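Archivo de la lista > Teleoperación y demostraciones > Manipulación de textiles
Buscar en los mensajes... Ir
Mayo, 16:40. Enviado por: operaciones, Nondo

Asunto: Re: criterio de corte en episodios con toalla

> En la última exportación de Gendilik hay 531 episodios de toalla en los
> que el operador se queda quieto con la prenda colgando antes de seguir.
> ¿Los recortamos o los dejamos enteros? El entrenamiento de Boltano
> aprende la pausa y luego la repite.

Yo no recortaría todavía. De los 1.596 episodios de la tanda he revisado 711 a mano y la pausa no es siempre la misma. Hay operadores que paran porque dudan y otros que paran a que la tela deje de oscilar. Con rizo pesa bastante la segunda causa. Adjunto tres capturas de la toalla marrón; en las dos fijas se ve el cesto gris a un lado y el contenedor beige al otro.

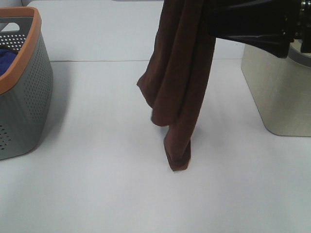
El criterio que propongo es etiquetar la pausa por velocidad del mando y no por velocidad de la pinza. El filtro de Karpenko suaviza la consigna, así que la pinza sigue moviéndose un poco cuando la mano ya está parada, y el segmento sale más corto de lo que es. Si se corta con ese dato queda un salto en la trayectoria.

Segundo punto: la altura. En las instrucciones pone "levantar hasta que la prenda quede libre de la mesa", y cada cual lo entiende a su manera. Con la punta inferior rozando el tablero, o a punto de rozarlo, el episodio no debería contarse como error de agarre. Pido que se cambie la frase por una cota fija sobre el tablero.

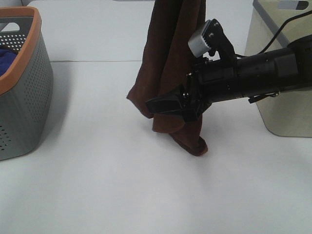 Respecto a las vistas, para marcar inicio y fin de pausa basta la cámara fija. La de muñeca sirve para revisar el agarre: cuánta tela queda entre los dedos y si hay pliegues sueltos al lado. No la usaría para estimar oscilación, la tela llena demasiado la imagen. 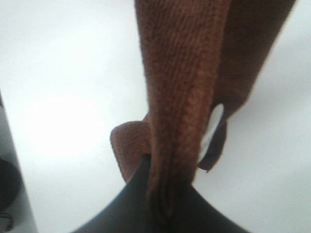
En 11 episodios las dos vistas llegan desfasadas. Esos los apartaría hasta volver a exportarlos; no merece la pena corregirlos a mano.

Si no hay objeciones, paso el script de etiquetado al repositorio con el umbral en el fichero de configuración. Falta decidir si la pausa etiquetada se pondera a la baja o se excluye de la pérdida. Prefiero lo primero.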